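Skukska bin set: read me first

Hi! I'm Lautaro, and I put this set together over one very long October. It's a collection of shots of ordinary stuff lying in a big gray bin, plus a plain text list of what went in each time. If you only want the files, grab the folder called mirkus and skip the rest of my rambling.

What's in it

There are 2,000 pictures, split over 71 fills of the bin. A fill is one load of things, tipped in and left however it landed. I didn't straighten anything (I was tempted, a lot). The things came out of kitchen drawers, a toy box and the work shelf in my garage — gloves, blocks, packets, sponges, that sort of clutter.

Every fill has a number and a list. The lists use everyday names, so you'll see "black glove" or "yellow block" and never a part number. Names are in lower case. If one thing is lying on top of another, the list says so with the word "over", and if I could only see part of something I wrote "partly hidden" after it.

Some fills are crowded and some are nearly bare. The sparse ones turned out to be my favorites! A black work glove with its fingers spread takes up a surprising amount of floor, and there's something orange peeking out from under it that you'd never name from the bit that shows. The yellow cube and the bigger block with the two knobs are over in the far left corner. 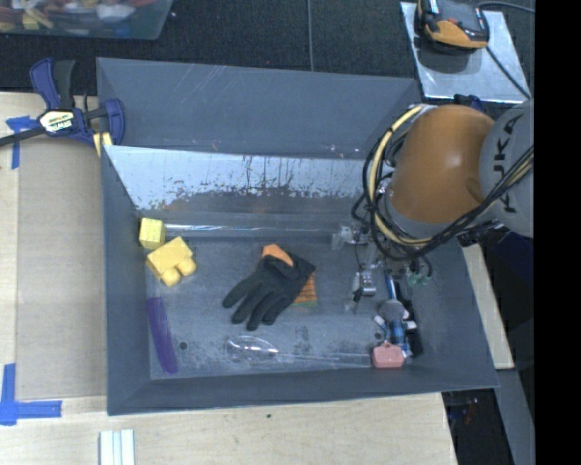

Soledad Alarcón wrote to me that soft things ought to have their own label, and that a glove folded over something else should count as two entries even when you can't tell what the second one is. I went back and did that for all the gloves and cloths. It took 30 evenings and I grumbled through most of them, but she was right.

Things to know before you use it

The bin is old and scuffed, and the marks on it are not objects, so please don't label them. Fills 2 and 30 share a lot of the same items. The toy blocks are over-represented — I had a full tub of them and got carried away.

Spelling mistakes in the lists are mine. Send fixes to the Iturra page and put the fill number in the subject line.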